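Hedum Site Services
Pre-trial inspection checklist: automated tidying and table clearing, meeting rooms
Site: Jendcombe
Inspector: Nazareno Rinaldi
Reviewed by: Ruba Qaisi
Date: June 14, 2024
Form 1257

Purpose of this checklist

The client wants to know if a machine can take over clearing and resetting the meeting rooms after use. The work is what the evening cleaners do now: put desk items back where they belong, take away cups, square up papers, leave microphones alone. Each line is marked OK, FIX or NO. NO means a person keeps doing that job for now.

Section A. Floor and access

A1. Door opening wide enough for the base with the arm folded. OK.
A2. Floor cables covered or taped. FIX. One cover near the door is loose and lifts when stepped on.
A3. Chairs pushed in before the machine starts. FIX. Swivel chairs drift. Put this on the cleaners' sheet until the machine can move a chair without dragging it.
A4. Emergency stop within reach of the door. OK. Tested twice, stopped both times.

Section B. Gripping and lifting

B1. Hard, dry items of regular shape (computer mouse, stapler, remote). OK. A mouse is an easy pick if the fingers come down on the sides. Coming down front to back tends to press the buttons, and on a live computer that can close somebody's file. Add a rule: sides only.
B2. Mouse set down on its pad. OK, with a limit. The pad has to be flat. If it has slid, the machine does not straighten it.
B3. Empty paper cup. FIX. Grip force is set too high for thin cups. Abou Jaoude, who supply the fingers, are sending a softer setting.

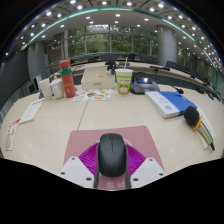

B4. Cup with lid and straw. NO. The machine cannot tell how much is left inside, and a lid is not a reason to trust it. A cleaner picks it up and knows by the weight before it leaves the table. Ours knows too, but only after it has squeezed.
B5. Ceramic mug. NO for this round. Same problem with contents, plus breakage.
B6. Thermos or other personal bottle. NO. It is private property and stays where the owner left it.

Section C. Paper

C1. Single sheet lying flat. NO. It took 39 tries at the Pliltthorpe test bench to get one clean lift, and the sheet was creased.
C2. Stack of papers, squared up but not lifted. FIX. Works when the stack is alone. When something is resting on top, the machine should skip it.
C3. Closed book or folder. OK for sliding. Do not lift by the cover.
C4. Deciding what is trash. NO. I would not sign this off for any machine I have inspected. A page with one line on it may be the only copy.

Section D. Microphones and electrical items

D1. Gooseneck microphones. Keep-out zone to be drawn on the map for each one. FIX. The map in use has them at the wrong height.
D2. Handheld microphones. NO. They roll, and the switch is easy to knock.
D3. Bags and device cases. Do not touch, open or closed. OK, the machine skipped the test case every time.

Section E. Wiping

E1. Wiping a bare tabletop. OK. Best result of the inspection.
E2. Wiping between items. NO. It goes wide of them and leaves the rings.

Comments

The machine can wipe a clear table and put back a few solid items. A cleaner still has to clear the table first, so I don't see any saving in hours yet. I have no safety objection to a trial in room 1059 with one person present and the NO items locked out in software.

Ruba Qaisi adds: agree on C4. Please retest B3 and D1 in August, before the client is given a start date.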